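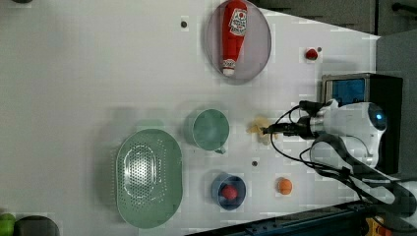

Ketchup on its side, a habit I will defend to the end.

18 shares | 11 comments

Getting the Last of It Out: Bottles, Jars and Tubes

My mother kept a ketchup bottle going for so long that we suspected her of topping it up with water. She was, and it was terrible. If you take one thing from this page, let it be that you do not add water to ketchup. It turns into a thin pink soup that runs straight off a french fry and into your sleeve.

Squeeze bottles first. Put the cap on tight and hold the bottle by the fat end. Now swing your arm in a big circle, like a pitcher in an old cartoon. Two swings will usually bring everything down to the cap. Check the cap again before you do it. Glenys Jarman, who lives across the street and taught me this, has a kitchen ceiling with a story to tell.

If you have a little more patience, store the bottle cap down in the door of the fridge. Most of them are built to stand that way. The ones that aren't will fall over every time somebody gets the milk, so wedge them in a coffee mug.

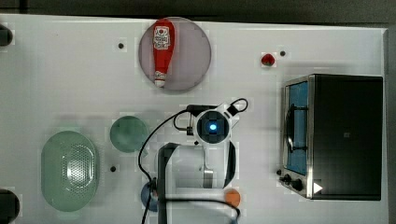
Mustard is a different animal. It separates, and the first squeeze gives you a puddle of yellow water on a perfectly good sandwich. Shake it for a few seconds with the lid closed, then squirt the first bit into the sink. Do the same with hot sauce that has been sitting since April.

Mayonnaise jars want a small rubber spatula, the skinny kind sold for makeup. I bought mine for $2 at the Rosser dollar store and it has outlived three full-size ones. When the spatula gives up, make salad dressing right in the jar: a spoonful of vinegar, a little oil, salt, pepper, lid on, shake. Works for mustard jars too. It also works for jam if you leave out the pepper, and I'd go easy on the oil.

Honey that has gone solid isn't spoiled. Stand the jar in a bowl of warm water and leave it alone for a while. Don't microwave a plastic honey bottle. The bear will come out looking like he has heard bad news.

Peanut butter: put hot oatmeal in the jar. Eat it out of the jar. Wash the jar, or pretend you're going to and let it soak until Sunday.

Tomato paste comes in a can holding far more than any recipe has ever asked for. Drop the rest by the spoonful onto wax paper, freeze it, then bag the lumps. Label the bag. I once thawed what I took for tomato paste and it was cranberry sauce, and the chili went to the table anyway.

For toothpaste, hand cream and anything else in a tube, lay it flat on the counter and drag the back of a butter knife from the bottom up to the cap. Fold the empty part over and clip it with a binder clip. Hefin Craddock wrote in to say he cuts his tubes open with scissors and gets another week out of them. Hefin, that's fine, but put the cut end in a sandwich bag or it dries out by Tuesday.

Dish soap is the only thing on this list you may add water to. Go ahead. Feel rich.

198 people saved this page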